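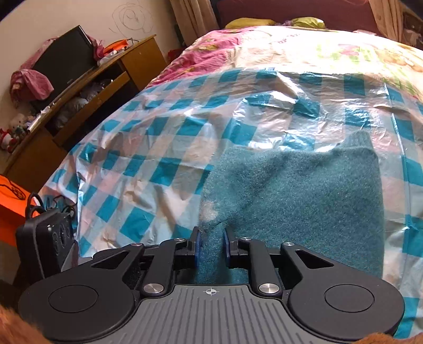

Grolach adds rental option and replaceable finger pads to hand-held gripper kit

16 November 2018

Grolach has revised the terms and contents of its hand-held gripper kit, a two-finger tool used to record manipulation tasks in homes and workshops. The kit can now be rented by the month as well as bought outright, and ships with replaceable finger pads in place of the bonded type used on the first version.

The tool is carried by a person, who works the fingers by hand while a camera mounted on the body records the fingertips and the area in front of them. Recordings are meant for training arm-mounted grippers with the same finger geometry. No robot arm is needed at the recording site.

The new pads are the main hardware change. Customers of the first version, released in August, reported that bonded pads wore unevenly when the tool was used mostly on cloth, and that replacing them meant returning the whole finger assembly. The revised pads slide onto the fingertip and lock with a single screw. Each kit includes 10 spare pads.

Grolach has also changed the linkage. Play at the pivots has been reduced, which the company says gives a more repeatable closing position on thin material such as felt, sheeting and garment fabric. Owners of the earlier version can order the linkage separately and fit it with the tools supplied - the body itself is unchanged.

Soft goods are the stated target for this release. Rigid objects were handled adequately by the first version, according to Grolach, but flat cloth lying on another soft layer remained difficult. The fingers have to press into the surface far enough to gather a fold, and on a mattress or cushion the surface gives way under them. The user guide now has a section on pinch grasps over compliant surfaces, covering approach angle, finger spacing and how hard to press before closing.

Rental is handled through Verholm, which stocks the kits and checks them between customers. The minimum term is 2 months. Verholm calibrates the camera before shipping and supplies a printed target so that the user can repeat the check on site. Damage to pads and cables is covered under the rental fee; damage to the camera or the linkage is not.

Recording software is still licensed separately. The current package, Misska, stores video and finger opening on a common clock and marks segments in which the fingers did not close fully. A basic license covers 49 hours of recorded material. Files can be exported in an open format, but the segment marks are lost on export, a limitation carried over from the previous release. Grolach gave no date for a fix.

Left-handed use is supported without modification. Total weight has not changed.

Tedesco, which distributes the kit to schools and small laboratories, will keep selling the earlier version until its stock is used up. Orders for the revised kit are open now, with delivery quoted at 11 working days. Existing rental inquiries placed with Grolach will be transferred to Verholm.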